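4. Recording protocol and operator rules

4.1 Scope

The rules in this section apply to every two-handed tidying and sorting task recorded in a private dwelling. They cover the period from the moment the operator takes hold of both grippers to the moment the recording is closed. Consent, payment and the storage of household data are treated in Section 6. The rules were drafted by Arsen Panasiuk after the Pridmont pilot and were revised once, in October, when the Entili sites were added. The version reported here is the revised one.

4.2 Preparation of the working area

The household is recorded as it is found. Operators may clear a path for their own feet and may move anything sharp, hot or fragile out of reach, but they may not tidy shelves, straighten textiles or remove everyday objects from the background. During the pilot, several operators cleared the room before starting, and the resulting episodes had to be marked as staged and left out of the training split.

The working area must contain one target surface (a tray, a mat, a box or a marked part of a table) and the objects named on the task card. Soft surfaces are permitted. Where the target surface rests on a quilt or rug, it must lie flat enough not to tip when pressed at a corner with one fingertip pad. Reflective target surfaces are also permitted, provided that the highlights do not hide the object being grasped. The operator checks this in the preview from both grippers before the first episode.

Documents, letters, screens showing personal content and photographs of residents must be turned over or taken away. Printed packaging may stay. Bystanders remain outside the working area.

4.3 Handling rules

Each hand is assigned a role on the task card. The leading hand performs the grasp and the placement; the supporting hand steadies, separates or holds a second object. Roles are not exchanged within an episode. An object with spikes, fins or other projections is approached so that the pads close on the body where the shape allows it, and on opposite sides in all cases. The operator closes the jaws slowly and does not correct a poor grasp by pushing the object against the tray. If the object turns in the grasp, it is set down and the grasp is repeated within the same episode.

Thin-framed objects such as spectacles are treated separately. They are held by the frame and never by a lens, and the narrow tip of the gripper is brought in from above. A soft toy or a rigid toy may share the tray with spectacles, but the two may not be stacked. Figure 3 gives the working arrangement for a task of this type, with one gripper at the toy and the other at the glasses.

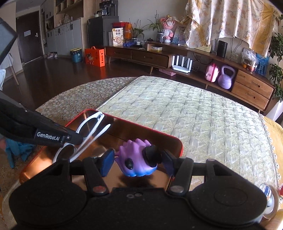 Figure 3. Two-handed tray task in a living area, seen from one of the two hand-held grippers. The second gripper reaches over the white-framed glasses.

The arms must not cross above the target surface. When both hands work over the same tray, the supporting hand keeps to its own half until the leading hand has withdrawn. This rule was the one most often broken in the Pridmont pilot, usually by operators who had been given a tray too small for the task. The task card now states the smallest tray allowed.

4.4 Episode length and rejection

An episode lasts no more than 60 seconds. Operators take a break after each block, and a block may not be extended to make up for rejected episodes. An episode is rejected on site if any of the following applies:

an object leaves the working area and is returned by hand;
the fingertip pads of the leading gripper are out of view at the moment of closure;
the arms cross, as defined in 4.3;
a resident or visitor enters the working area.

A rejected episode is kept in the log with its reason code and is not recorded over. Of the episodes logged at the Entili sites, 167 were rejected under these rules. Reason codes were entered with the Randus logging tool, which does not allow free text in the code field. Comments are stored separately and were read by 3 reviewers.

4.5 Review

Review is carried out by a person who did not record the episode. The reviewer sees both views at normal speed, then the leading view alone at reduced speed. Disagreement between operator and reviewer is settled in favour of rejection. The first full review under the revised rules was completed on October 28, 2019, and the Drundarano sites adopted the same procedure without changes apart from the wording of the task cards, which was shortened.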